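# Chapter 7: Reading a Supplement Label

Most people who buy a dietary supplement read the front of the package and stop there. The front is where the seller puts the name, the promise and the picture. The information a buyer can check is almost always on the side or the back, in smaller type. This chapter is concerned with that smaller type: what it has to say, what it is allowed to leave out, and how to compare two products that seem to offer the same thing.

Chapter 6 dealt with how supplements differ from medicines under United States law. Keep one point from it in mind. A supplement does not have to be shown to work before it goes on sale. The company is responsible for making sure that its product is safe and that its label is truthful, but no agency tests each bottle first. For that reason the label carries a lot of weight, and a reader needs to know how it is put together.

## 7.1 The parts of the label

A supplement sold in the United States must carry certain items: a statement of identity (the words "dietary supplement" or a similar term), the net quantity of contents, a Supplement Facts panel, a list of other ingredients, and the name and place of business of the manufacturer, packer or distributor. A domestic address or telephone number for reporting serious side effects must also be given.

Throughout the chapter we will use four products to show how these items appear in practice. Nuneo is a magnesium tablet sold for sleep. Planunine is a plant-based capsule sold for digestion. Sfakianakis is a family firm that bottles an olive leaf extract, and its product carries the firm's name. Gidimham is a powder sold in tubs to people who lift weights. Their labels differ in layout, but each one can be read in the same order.

**Serving size** comes first. It is printed at the top of the Supplement Facts panel, and every amount listed below it depends on it. The serving size for Nuneo is one tablet. The serving size for Planunine is three capsules, so the amounts on its panel are for three capsules together. A buyer who takes one capsule gets a third of what is printed.

**Amount per serving** is the next column. Vitamins and minerals are given in milligrams or micrograms, and a few in other units. One milligram equals 1,000 micrograms. Mistaking one unit for the other is a common error when two labels are compared in a hurry.

**Percent Daily Value** shows how the amount in one serving compares with a reference amount for adults. A figure of 100 percent means that one serving supplies the full reference amount. Many herbs and plant extracts have no Daily Value at all. In that case the panel shows a symbol, usually a dagger, and a note at the bottom reads "Daily Value not established." The note says nothing about whether the ingredient is useful or harmful. It means only that no reference amount exists.

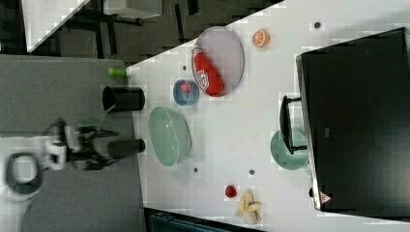 **Other ingredients** are listed below the panel. They include the capsule shell, fillers, binders, colors, sweeteners and flavors. People with allergies, and people who avoid gelatin or milk products, should read this list before they read anything else. The Gidimham tub lists a milk protein here, although the word "milk" does not appear in large type on the front.

## 7.2 The form of an ingredient

The same mineral can be supplied in several chemical forms. Magnesium, for example, may be present as magnesium oxide, magnesium citrate or magnesium glycinate. The forms differ in how well the body absorbs them and in how they affect the bowel.

The weight printed on the panel should be the weight of the mineral itself, sometimes called the elemental amount. The front of the package is another matter, and some sellers print the weight of the whole compound there – a larger number, and a less useful one. The Nuneo front label reads "300 mg magnesium complex." The panel on the back gives a smaller amount of elemental magnesium. When the two disagree, use the panel.

With plant extracts, look for the part of the plant used. The label must state it: root, leaf, seed, flower and so on. Some labels also state a standardized amount of one compound. The Sfakianakis bottle names the leaf and gives a percentage for oleuropein, a compound found in olive leaves. A standardized amount makes it possible to compare one brand with another. It does not show that the compound does what the advertising says.

## 7.3 Proprietary blends

A proprietary blend is a group of ingredients listed under one name with one total weight. The ingredients must be listed in descending order by weight, but the amount of each one does not have to be given.

Planunine has a "Digestive Comfort Blend" made up of 6 ingredients. From the label we know the total weight of the blend and which ingredient weighs the most. We do not know whether the last one on the list is present in a useful amount or as a trace. Two products with the same six names in the same order could be very different inside.

A blend also makes it hard to avoid taking too much of something. A person who already drinks coffee may want to know how much caffeine is in a powder. If green tea extract appears inside a blend, the panel may not answer the question. A call to the company may help, and a pharmacist can say whether the ingredient is likely to matter alongside a prescription drug.

## 7.4 Structure and function claims

Labels may say that a product "supports," "maintains" or "promotes" some normal part or function of the body. These are called structure/function claims. They may not say that the product treats, prevents or cures a disease.

The line between the two is narrow, and students should practice finding it. "Supports healthy digestion" is a structure/function claim. "Relieves Crohn's disease" is a disease claim and is not permitted on a supplement label. A label that carries a structure/function claim must also carry a disclaimer stating that the Food and Drug Administration has not evaluated the statement – look for it in a box, or follow the asterisk from the claim.

Section 7.5 sets the four labels side by side and works through the cost of each per serving. Before going on, find a supplement at home or in a store and copy its serving size, the amount of its main ingredient and one claim from the front of the package. You will need all three for the exercises.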